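August, evening

Back at Drerwood by eight. The bus was late and I walked the last stretch from the roundabout. Neema Bakilana had already unlocked and put the kettle on, so I had ten minutes with tea before the grippers came out of their case.

We are still on the folding task for Pruka. They want 1000 good demonstrations by the end of the month. We stood at 107 this morning, counting only the ones that passed the check. I am less worried than I was last week, as the slow part was agreeing how to do it and that is mostly settled. You take one gripper in each hand, pinch the near corners, lift, carry them over, let go, smooth once from the middle outwards. The robot will copy whatever we do, including the bad habits, so we have all had to drop the little extra tug at the end. Mine is the worst. I do it at home with tea towels now and notice it every time.

My first session was 45 minutes and I kept losing the left corner. Hooman Fallahi thinks I close the fingers too early, before the tips are flat to the surface. I tried waiting a beat longer and lost fewer, but my wrist was tired by then and the lifts got jerky. Threw out the last few myself without being asked.

Wrist strap helps a bit. Must bring the old one from the drawer upstairs.

After the break we worked side by side, both with grippers in hand, to see whether two people could keep the same pace.
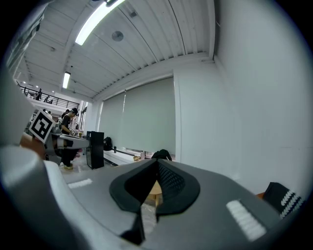

Charmaine Steyn said the pace mattered less to her than the pauses. When I stop to think with the gripper in the air, the pause goes into the recording along with everything else, and she has seen the arm at Clunell hang over the table for just as long as a person did, doing nothing. Her advice was to do the thinking before pressing record and, if I got stuck halfway, to bin that one and start again.

I tried it her way all afternoon. It felt wasteful at first. By three o'clock I was binning hardly any, and the good ones looked more alike when we played them back on the laptop. Hooman still goes faster than I do. Neema told him to slow down and he did, for a while.

Had a go at the remote control rig as well, the one with the two handles. I don't get on with it. There is a small delay between my hand and the arm and I keep overshooting, then correcting, then overshooting the other way. Qusai Jaber says it took him weeks. With the hand-held ones I can feel when the cloth slips, and on the rig I only see it.

Lunch was cheese rolls from the garage. Cold in the hall first thing, too warm by two.

Tomorrow: charge both grippers overnight (done, they are on now), ask Anas Karaki about the missing Chidiac cable, and start with the left corner while my wrist is fresh. Bed before eleven if I can manage it.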